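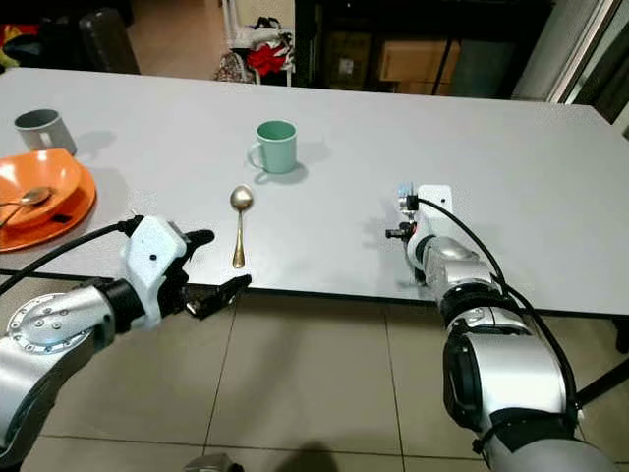 Head camera view, both arms over the table, spoon and green mug between them.

Ticket: left gripper opens by itself during remote demonstrations
Site: Cimdale
Opened: April 3, 2019
Priority: normal
Status: closed, one item moved to a new ticket
Assigned to: Rostyslav Zakharchenko

Reported problem

We are recording the table-setting task by remote control. The operator picks up the spoon with one arm and puts it down beside the mug. With the right arm this is fine. With the left arm the gripper closes on the handle, lifts, and then opens a little part way across the table. The operator has not let go of the trigger. Sometimes the spoon only turns in the fingers, sometimes it drops. We have had to throw away 40 demonstrations out of the last 100.

Running the Vukden control software, current release. The leader arms are the Shevchuk pair. Nothing was changed on the robot before it started, as far as we know.

Log

Entry 1 (Rostyslav)
Please send the joint log for one bad demonstration and one good one, same operator if possible. Also tell me whether it happens when you move the arm by hand in free-drive mode with the gripper held closed from the console.

Entry 2 (site)
Logs attached. Tried free-drive with the left gripper closed from the console, moved the arm over the table and back many times. It held the spoon every time. So it only happens under remote control.

Entry 3 (Rostyslav)
Thanks. In the bad log the gripper command itself drops, so the gripper is doing what it is told. The trigger value from the left leader goes from fully closed to slightly open for a few samples and then comes back. The right leader stays flat. That points to the leader side and not the robot. Please check:
- the plug at the base of the left leader, pushed fully home
- the cable along the left leader, any pinch at the elbow
- trigger calibration, both sides

Entry 4 (site)
Plug was in properly. No pinch that we can see. Calibration repeated on both, no change. Swapped the left and right leader cables over and now the fault is on the right gripper. We did not expect that, thought it would be the trigger.

Entry 5 (Rostyslav)
Good test. It is the cable, then. Fit the spare from the Hesalia kit, it is the same part. While you wait, you can set the trigger filter to 500 ms in the settings file and carry on practising, but do not record with it. The gripper will lag behind the operator's hand and the demonstrations will teach the policy to wait before lifting.

Entry 6 (site)
Spare fitted, filter left at the default. Recorded a fresh batch this afternoon, left arm only, spoon to mug. No openings. One operator still drops it now and then when she grips near the end of the handle, but the command stays closed in the log, so that is just a bad grasp. Do we keep those?

Entry 7 (Rostyslav)
Keep them if she picks it up again and finishes, and tag them as "recovery". Discard if the spoon leaves the table. For the 40 earlier ones, do not try to repair the gripper channel by hand. Someone did that on another job and the finger position no longer matched the command. Record them again.

Entry 8 (site)
Understood. Re-recording now. Separate question: the head camera stream falls behind the arm data on long sessions, by roughly 700 ms at the end. It goes back to normal after restarting the recorder. Not seen on short runs.

Entry 9 (Rostyslav)
Different fault, I have opened a new ticket for it and copied your last entry across. Until it is sorted, restart the recorder at every operator change and check the lag figure on the console before you start.

Resolution

Faulty signal cable on the left leader arm. Replaced with spare. Old cable to be labelled and sent back with the next return box. A replacement spare is on order for the Hesalia kit.

Closed by Rostyslav Zakharchenko.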